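Section 4. Setting up the simulated wrist view

Before you start
Section 3 left you with a working Gravura install and, with luck, an unbroken keyboard. This section covers the wrist view: how to load it, how to set the light, and how to run the Davorura transfer test, whose results you may have come here to repeat. Set aside an afternoon. The installer says twenty minutes, but the installer is an optimist.

4.1 Load the table
1. Open Gravura and choose the bench called Purba.
2. Set the table surface to Light Wood. The plain grey table still exists in the menu. It gave us lovely scores in simulation and dreadful ones on the real arm, and we keep it as a warning to others.
3. Turn on the wrist view and wait for the picture to settle. 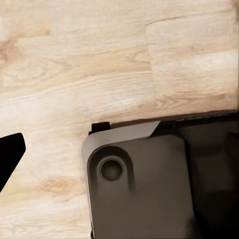

4. Set the random seed to 214. Any whole number will run, but only this one gives you our order of trials.
5. Save the bench under a new name. Gravura will offer to save over the original. Decline politely.

Note: Wood grain matters more than you would think. Policies trained on a blank table tended to treat every knot as something worth picking up.

4.2 Set the light and shadows
6. Open the Light panel and choose Soft.
7. Leave shadows on. Switching them off makes the simulator run faster and the policy learn less, a bargain we took for most of January.
8. Move the arm with the arrow keys and check that the view follows. If the fingers stay put while the table slides beneath them, all is well. If the table stays put and the fingers wander off, go back to step 3.

Caution: Do not alter the camera mount between training and testing. A tilt too small to notice by eye was enough to spoil a full set of trials, and we did not notice it by eye.

4.3 Run the transfer test
9. Load the Davorura policy file and choose Wrist View Only.
10. Set the number of trials to 400 and the number of repeats to 2.
11. Open the gripper before pressing Run. The policy assumes an open gripper at the start and takes it badly otherwise.

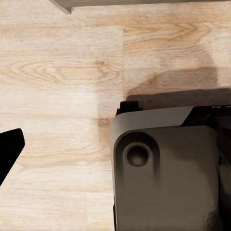 12. Press Run. The progress bar moves in jumps and then sits at the end for a while, thinking. Leave it alone.
13. When the run finishes, export the log to the Jelau folder. The comparison script looks there and nowhere else.

Note: The two repeats should agree closely. If they don't, check the seed first, then the shadows, then whether someone has "tidied" the bench file.

Caution: A good score here is a score in simulation. Do not send the policy to a real arm until you have worked through the speed limits in Section 5 and found the stop button with your own hand.

Last revised April 4, 2022. Step 11 was added after the first printing, for reasons set out at some length in Appendix B.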